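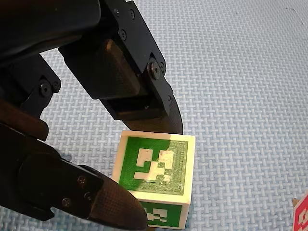 *Fig. 1. White cube on a light blue foam mat with a basket-weave surface.*

## 3. Laying the mat and setting out the cube

This section covers the Osgate foam floor mat and the small cubes used on it. It replaces the old section 3, which repeated several claims from the sales sheet that we could not back up. Where we still doubt something, we say so.

### 3.1 Before you start

You need a flat floor, a broom, a damp cloth, and a tape measure. The Bredum roller shown in the old guide is optional. We tried laying mats with it and without it and could not tell which was which.

**Note:** The sales sheet says the mat "settles instantly." Ours didn't. Philomena Owusu left one unrolled overnight and the corners were still up in the morning. Plan to lay it the day before you need it.

### 3.2 Laying the mat

1. Sweep the floor. Grit under foam shows up as a bump, and you will feel it through the mat before you see it.
2. Wipe the floor and let it dry all the way. Foam holds damp against a floor for a long time.
3. Unroll the mat with the woven texture facing up. The smooth side slides on sealed floors less than you might fear, but the texture side slides more.
4. Press down from the middle toward the edges with flat hands. Don't kneel on it yet.
5. Measure the gap to the wall on all four sides. Leave 60 mm. The sheet says no gap is needed, and in a cool room that may be so. In June the mat in our back room grew enough to buckle along one side.
6. Weigh down any corner that lifts. Books are fine. Anything with small feet will leave dents.

**Caution:** Do not use double-sided tape. The packaging calls it "removable." It came up with a layer of foam attached.

### 3.3 Setting out the cube

The texture matters more than it looks. A small cube has a flat bottom and the mat doesn't, so the cube rests on the high points of the weave and can rock a little.

1. Wipe the cube with a dry cloth. White ones show every fingerprint.
2. Set it down flat, well away from the edges of the mat.
3. Tap the top face lightly at each corner. If it rocks, turn it a few degrees and tap again.
4. Step back and check that it still sits level.
5. If it keeps rocking, move it a hand's width and start over from step 2.

Some users line the cube up with the rows of the weave. We see no harm in this and no clear benefit either. Suha Darwish prefers it, mostly for putting the cube back in the same place, and for that purpose a small paper marker works just as well.

**Note:** A white cube on a light blue mat is easy to see in daylight. Under a warm lamp the contrast drops. Check it under the light you plan to use before you decide the colors are fine.

### 3.4 Cleaning

1. Shake the mat outside, or vacuum it with a soft brush head.
2. Wipe along the weave with a damp cloth, then across it. Dust sits in the low parts and one direction leaves half of it behind.
3. For marks, use plain dish soap. The Huet foam spray recommended in the old guide did the same job at a much higher price.
4. Air-dry flat. Keep it out of direct sun, which faded a strip of ours.

**Caution:** Ignore the "machine safe" line on the carton unless your supplier will put it in writing. Our request for a wash temperature got no answer.

### 3.5 Storage

Roll the mat with the texture outward and tie it loosely. A tight cord leaves a groove that takes days to come out. Store the cubes in a separate box, as a cube rolled up inside the mat will press a square into it.

The maker gives a life of 900 rollings. We have no idea how anyone arrived at that figure and would not plan around it. Replace the mat when the weave has worn smooth in the spot you use most.

### 3.6 If something is wrong

- **Mat smells on opening.** Air it out. Give it a few days, whatever the carton promises.
- **Cube slides when touched.** Clean both surfaces. Dust is the usual cause.
- **Cube rocks everywhere.** Check the cube on a glass surface. It may not be square.
- **Corners lift again.** Turn the mat over for a night, then repeat section 3.2 from step 3.

Replacement mats are ordered through Pretness under part number 1443. Check the color on the label before you open the carton, as opened ones are not taken back.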